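Section 2 — Planning and budgeting for a tabletop arm

Applies to small printed arms with a two-finger gripper, driven by hobby-class servos and fixed directly to the work surface. Read this section before placing an order. Assembly is covered in Section 3 and calibration in Section 4.

The reference job throughout is chess. The arm works across a full board from one side, with captured pieces placed on the table beside it.

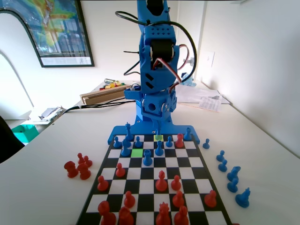

Base plate screwed down at the board; blue and red pieces in play.

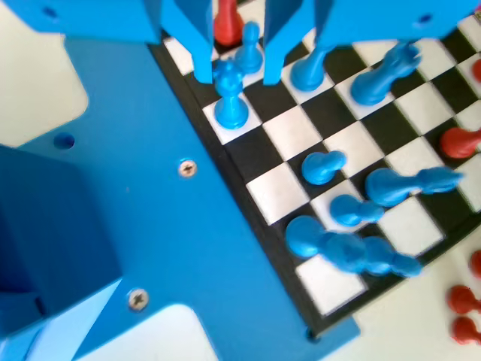

Lamai Wattanapong writes that the arm was the easy part of her budget and that she would now price the table first. Her group at Clorncombe bought the servos and the printed parts in June, then found that their desk was a hollow-core door on trestles. The base screws pulled out during the first week of fast moves. A solid top cost them more than the power supply and the gripper parts together, and it had not been in the request.

Her order of purchase is adopted below.

### 2.1 Before you order

1. Choose the table. The top must be solid and must accept wood screws to the full depth of the base plate fasteners. Glass, hollow-core and honeycomb tops are not suitable.
2. Obtain permission to drill. In shared or rented rooms, get this in writing.
3. Mark the base position with tape. Place the board in front of it and measure to the farthest square the gripper must reach.
4. Compare that distance with the rated reach of the arm, measured at the gripper tip with the fingers pointing down. Catalog reach is often given with the arm fully stretched out. Do not use that figure.
5. Allow space on both sides of the board for captured pieces. If the arm is to place them itself, these areas must also be within reach.
6. Locate the nearest wall outlet. Plan a cable path that does not cross the board.

**Note:** A board set at an angle to the base changes the reach to the far corners. Measure with the board in its final position.

### 2.2 Worksheet

Copy the table into your own request. The amounts shown are from the Grakance purchase list and are in US dollars, before tax.

| Item | Qty | Budget line |
|---|---|---|
| Arm kit, servos and driver board included | 1 | 433 |
| Spare servo, shoulder or elbow | 2 | Parts |
| Spare gripper finger set | 2 | Parts |
| Power supply, regulated | 1 | Electrical |
| Base screws and washers | 1 pack | Hardware |
| Table or replacement top | 1 | Furniture |
| Game pieces, spare set | 1 | Consumables |

Add 10 percent to the total for shipping and small hardware. If the printed parts will be made in-house, enter filament and printer hours as separate lines — purchasing offices tend to reject a combined entry.

### 2.3 Choosing the gripper

1. Measure the narrowest gap between two neighboring pieces on a crowded board. Each finger must fit into this gap at its widest point.
2. Measure the widest part of the piece at the height where it will be held. The open jaw must exceed this with clearance on both sides.
3. Check finger length against the tallest piece. The king and its neighbors set the limit for how low the gripper body can travel.
4. If any of these checks fails, change the pieces or the board before changing the gripper. A larger board is usually cheaper than a redesigned hand.

**Caution:** A gripper that touches a neighboring piece may topple several others. Include time for resetting the board in any estimate of staff hours.

### 2.4 Servos and wiring

Order spare servos with the kit. Later batches may differ in horn spline or connector, and a mixed arm is harder to tune. Keep one spare unopened as a reference.

Specify cable lengths with the arm at full extension and at full rotation, then add slack for the loops at each joint. Short leads are the most common reason for a second order.

**Caution:** Disconnect power before changing a servo or tightening the base screws. An arm that loses power can drop under its own weight. Support it by hand first.

### 2.5 Quotes and delivery

1. Request quotes from two suppliers. The Ivix and Venkataraman forms both ask for the driver board revision; leave this blank if the board ships with the kit.
2. Ask for the lead time on servos separately from the lead time on the arm.
3. Confirm whether the base plate is supplied drilled. If not, add a drilling template to the order.
4. On arrival, check the contents against the packing list before removing any printed part from its bag. Missing parts reported after assembly are seldom replaced.
5. File the worksheet with the quotes. Section 3 refers to the item names used in it.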